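## About Drarik

Drarik makes knitted and woven basics for adults: singlets, long-sleeve tops, fleece jumpers and trackpants. Pattern making, grading and sampling are done at our Ernel workroom. Bulk sewing is contracted to two factories, both audited each August.

Garments are graded from a single fit block per category, in 8 sizes. Grade increments are 5 cm at chest and waist. Fabric for the Darum fleece range is 490 gsm, brushed one side, and is pre-shrunk before cutting. Lighter jersey styles carry a 50 cm wash test swatch through to final inspection - colour and dimensional change are recorded against the roll number.
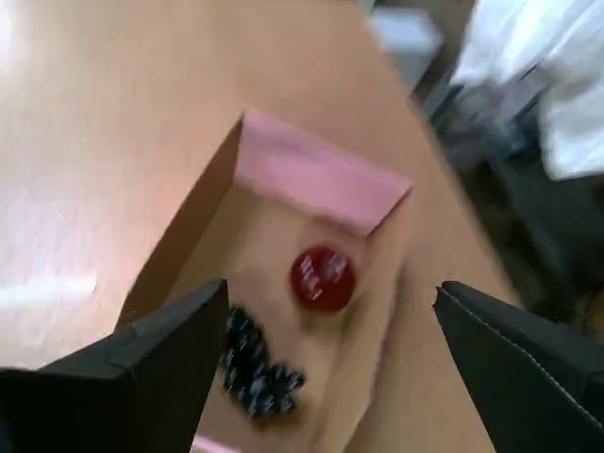 According to Eun-seong Hyun, the Darum jumper held its sleeve length after a full winter of weekly washing, but the neck rib could be firmer. The rib has since been changed to a 2x2 construction with elastane, and the revised neck is used on all current fleece styles.

Size charts list finished garment measurements, taken flat, with seam allowances excluded. Body measurements are given in a separate column. Customers between sizes should compare against a garment they already own.

The Sun range of lightweight long-sleeve tops is cut from the same block as our standard tops, with 8 cm added to the back hem. Repairs to seams and zips are handled at Ernel - contact the workroom before posting a garment.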